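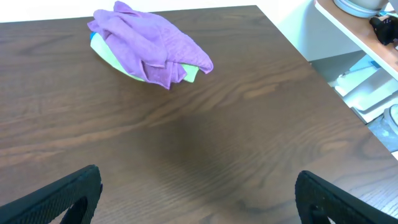 Management's word for it is "assistance." As of February, the arm assists with the table wiping and plate clearing at the Stirkmont, where I have wiped tables and cleared plates for longer than I'd like to put on the internet.

The memo ran to 10 pages. Four were about safety zones, one was a drawing of a safety zone, and my job came up near the end under "Redeployment." I am being redeployed to the other side of the same room.

My new duties are as follows. I set a plate on a table. I put a cloth on the plate. I step back. The arm, which came from an outfit called Zonivau and which we are discouraged from naming, thinks about it. Then I fill in a line on a sheet, and we go again. The target is 300 lines before they open the dining room to it. I used to clear that many plates on a decent Friday and nobody gave me a sheet.

The cloth part is harder than it sounds. Plates are easy, a plate is the same plate every time. A cloth lands how it wants. The Sernar people (they did the installation, and they still come by to look worried) want it dropped differently on every run, so I have become a professional dropper of cloths. I was told last week that my drops were getting "too consistent." Nineteen-year-old me, being yelled at about napkin folds, would have loved to hear that.

What has changed so far, for the people: we sit down more. The night crew talks less, because two of them got moved to mornings. My wrists feel better, and I resent that a little. The pay is the same, and when I asked if it would stay the same I was given a pamphlet.

I don't hate the thing. It doesn't call out on Sundays. It also doesn't notice when a customer is still chewing, which is most of the job if you ask me, and they did ask me, on a form, with a box about an inch wide.

I'm at line 531. They raised the target.

Posted Saturday, January 26, 2019

© Plates and Complaints | Contact | Back to top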